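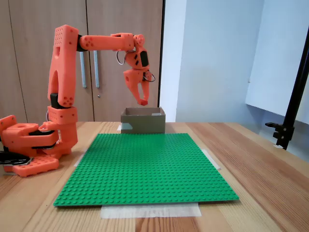 Why do so many people quit a community choir in their first season? Mostly they get lost in the music by week three and they're too embarrassed to say so.

(Wait a second here. Let them look up.)

## Opening, 2 minutes

Hi everybody, I'm Ilse Verhoeven, I run the evening choir in Clardale and I can't read music very well. I say that up front at every first rehearsal too, and you can hear the altos breathe out! I came to this late. I stood in the back row with a folder of 14 songs, moving my mouth and hoping the woman next to me was loud.

- Ask: who here has mouthed the words at a concert? Put my own hand up first.

## The folder problem, 5 minutes

We used to hand out everything on night one. The whole season, one fat folder, good luck — and then we wondered why the chairs got emptier. Now people get two songs. When those two feel okay in the mouth, they get a third.

Tell the Sýkora story. It's a lullaby arrangement, four parts, very slow, and I thought slow meant easy. Oh boy. The tenors ran out of air on every single line. We put it away until March and came back to it with breath marks penciled in, and it went fine.

(Sing the first line if my voice is up to it. Skip if scratchy.)

## Practice tracks, 4 minutes

I record each part on my phone at the kitchen table, one track per voice. They're rough. You can hear my fridge. People play them in the car anyway, and one bass told me he'd rather have the fridge than a piano he can't follow.

- Keep tracks short, one verse each
- Say the part name out loud at the start
- Slow version first, real speed second

## Money, keep it quick

The hall at Brerker costs us 291 dollars a season and the sheet music is extra. Somebody always asks, so just say the number and move on.

## Wrap

Try-it bit: everyone stands, hums one note, finds the person humming closest to it. Give it a full minute even if it feels long. Then questions, and song lists are on the table by the door.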